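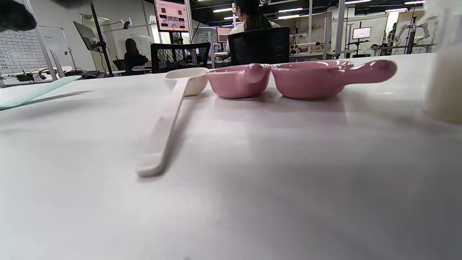

图1 台面上的白色长柄勺与两只粉色陶瓷小锅，五月

厨房小件用具整理与编目项目 中期进展报告

报送：Grelosano 基金项目办公室
执行：Gedside 用具资料室
填报人：Zdeňka Matoušek
报告期：项目启动至五月底

一、本期工作概况

本期主要完成三件事：库存用具的清点和登记，陶瓷小锅一类的分类规则修订，台面摆放与取用流程的试行。清点工作已结束，登记在册的用具共1,215件，其中陶瓷类407件，其余为塑料、金属、木质和玻璃。编目条目的文字部分已全部录入，尺寸和重量两栏还有缺项，主要集中在带柄的器物上，原因见第三部分。

原计划在四月完成的Forsyth捐赠批次，因运输箱编号与清单对不上，推迟到五月才开箱核对。核对后确认数量无误，是清单在转抄时漏了一页。该批次现已并入总目录，不再单独列账。

二、分类规则的修订

立项时的分类表把所有带柄的小型锅具归为一类。实际登记时发现这样做查找不便。陶瓷小锅有的柄很短，只是一小截圆头，有的柄较长，可以整只手握住；有的口沿带导流嘴，有的没有。同一类下面混在一起，取用的人往往要翻开好几个盒子才能找到想要的那一只。

修订后的规则按以下顺序判断：

先看材质，陶瓷、金属、玻璃分开。
再看柄的长短，以从锅沿到柄端能否放下四指为界。
再看口沿有无导流嘴，左右位置一并注明。
颜色只作为描述项，不参与分类。

颜色一项曾有过讨论。图1中的两只小锅釉色都是偏紫的粉色，放在一起容易被当成一套登记。两只的大小和柄形并不相同，按新规则应各自立条，条目之间用“同色”字段互相关联。目前目录里这样关联的条目已有20组。

勺类的规则改动不大。白色塑料长柄勺仍归入“舀取类”，与平底的铲分开。原来条目里写“大勺”“小勺”的，一律改为填写全长和勺头直径，旧称保留在备注栏，方便习惯旧叫法的同事检索。

三、登记中遇到的问题

1. 带柄器物的尺寸。原来的测量表只有长、宽、高三栏。带柄的锅如果把柄算进长度，和不带柄的碗就没法比较；不算柄，又不知道收纳盒该用多大。现已增加“柄长”一栏，需要回头补测。补测从陶瓷类开始，预计下一报告期内完成。

2. 浅色器物在白色台面上的辨认。工作台面是白色哑光的，白色和奶油色的用具放上去，边缘不太清楚，登记时看漏过两次，都是在收回入盒时才发现。试过在台面上铺深色垫布，垫布容易起皱，小件放不平，后来撤掉了。现在的办法是每次上台前先按清单点一遍，下台时再点一遍，由不同的人签字。

3. 陶瓷件的磕碰。本期共有3件陶瓷用具出现新的缺口，均在口沿处，没有整件破损。检查后判断是从盒中取出时与相邻器物相碰所致。陶瓷盒内已加装隔板，隔板由Gustmont按我方尺寸裁切，费用从耗材科目列支，没有超出预算。有缺口的三件仍留在目录内，状态改为“仅供参考，不外借”。

4. 旧标签脱落。早年贴在锅底的纸标签有不少已经卷边，字迹也淡了。换标签的工作与补测尺寸同时进行，避免同一件器物反复取放。新标签贴在收纳盒上，器物本身只在底部写铅笔号。

四、台面摆放与取用流程

从三月起试行新的取用流程，到目前为止运行正常。做法如下：

每次上台的用具不超过一个收纳盒的量。
器物之间至少留一掌宽的距离，需要并排比较的同色、同类器物除外。
柄的朝向不作统一规定，但不得伸出台沿。
用完后先放回原盒，再取下一盒。
陶瓷件搬动时双手托底，不提柄。

最后一条在试行初期执行得不好。小锅的柄看上去就是给人提的，顺手就提了起来。后来在陶瓷盒的盖子内侧贴了一张提示，情况有所改善，但仍需继续提醒。

取用登记表目前还是纸质的，填写人、时间、盒号三栏基本齐全，“归还时状态”一栏空着的较多。下一步打算把这一栏改成打勾的形式，只有出现异常才需要写字。

五、经费使用情况

本期支出集中在收纳盒、隔板和标签耗材三项，均在批复的科目范围内。原列入本期的电子秤尚未购置，最初选定的型号量程太大，称不准小勺一类的轻物。已重新选型，待询价完成后提交采购申请，金额不高于原批复数。人员费用按计划支出，没有新增岗位。

Forsyth批次推迟开箱产生了一个月的临时存放费，由运输方承担，我方账目中不体现。

详细账目另附，随本报告一并报送。

六、下一报告期计划

完成陶瓷类用具的柄长补测，并更新目录。
完成其余材质中带柄器物的补测，先做金属类，再做塑料类。
更换全部旧纸标签。
购置电子秤，补录重量一栏。
把“同色”关联扩展到勺、碗两类，先从白色和粉色的做起。
整理一份不超过两页的取用须知，放在每个柜门内侧。

以上各项中，补测的工作量最大。按目前的人手，每个工作日可以完成两到三盒，中间如有借用需求会相应放慢。目录的对外查询版本安排在补测之后，原定时间暂不调整，如有变化会提前书面说明。

七、需要贵方协助的事项

一是请确认分类规则修订后是否需要重新报批。我方理解这属于工作细则的调整，不涉及项目目标，但立项书附件中引用了旧的分类表，两者现在不一致。如需报批，我方可在收到通知后一周内提交对照说明。

二是请告知目录中的图片应采用何种格式和大小。立项书只写了“附图”，没有具体要求。目前的图片按原始大小存放，占用空间较多，若有统一规格，我方可一次处理完。

三是有缺口的陶瓷用具是否需要单独上报。现在的做法是在目录中注明状态并保留检查记录，没有另行报告。

附件：
1. 修订后的分类规则
2. 本期支出明细
3. 陶瓷类用具状态检查记录
4. Forsyth批次核对清单（含补页）

Zdeňka Matoušek
Gedside 用具资料室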